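Girnon Tralberg Office Chair Review

Posted December 2022
Category: Home Office

Price paid: $349
Assembly: one person, tools included
Warranty: five years on the base and gas lift, two on the fabric

I bought the Tralberg in September to replace a Haruna chair whose seat foam had gone flat on one side. I work from home and sit for most of the day, with a break for lunch and a short walk in the afternoon. I paid for the chair myself.

Delivery and assembly

The chair comes in one box that weighs 28 pounds without the base, which is packed separately. I got it up the stairs alone, but the carton has no hand holes and the tape on the bottom started to lift on the landing. The parts were wrapped in paper and cardboard. There was very little plastic to throw away.

Assembly is simple until you reach the armrests. The bolts go in at an angle, and the supplied hex key is too short to turn fully once the seat is on. I took the seat back off, attached the arms with the seat upside down on a rug, and had no more trouble. The instructions show it the other way, and they should be changed. The casters push into the base by hand and need a hard shove.

Seat and back

The seat is firm. For the first week I thought it was too firm, and I put a folded towel on it in the afternoons. By the end of the month I had stopped using the towel. The front edge curves down enough that it doesn't press on the back of my legs. Taller people may want more depth, and the seat does not slide.

The back is mesh over a rigid shell. Lumbar support moves up and down with a knob on the right side. It does not move in or out. I set it once and have left it there. The mesh is cool in warm weather and a little drafty in a cold room, so I keep a sweater on the chair.

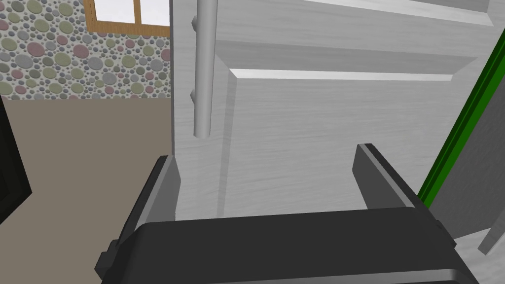 Rendering: dark gray parts with lighter beveled edges.

Armrests

These are the weak point. They go up and down and turn inward, and the height setting holds well. The turn does not. If I lean on one arm to reach for the printer, it swings out, and I have to push it back. The pads are hard rubber and wipe clean easily. The Haruna had softer pads, but they split after a couple of winters.

Tilt and noise

The tilt lever is under the left side of the seat and has a lock for upright and a lock for reclined. I would have liked something in between. Tension is set with a large knob under the front, which takes a lot of turning to go from loose to stiff. A small creak showed up in October when I leaned back. Tightening the bolts under the seat got rid of it, and it has stayed away.

The casters are meant for carpet. On my wood floor they rolled too freely and picked up hair, so I put down a mat. Girnon sells a softer set as an extra.

Compared with others

I also tried the Udwood task chair in a store before ordering. It has a better armrest and a thicker seat, but the back is too low for me and it had no headrest option. The Tralberg headrest is sold separately. I didn't buy it.

What I liked
Firm seat that has kept its shape so far
Lumbar knob is easy to reach
Little plastic in the packaging

What I didn't
Armrests swing out under weight
Only two tilt positions lock
Short hex key

Rating: 4 out of 5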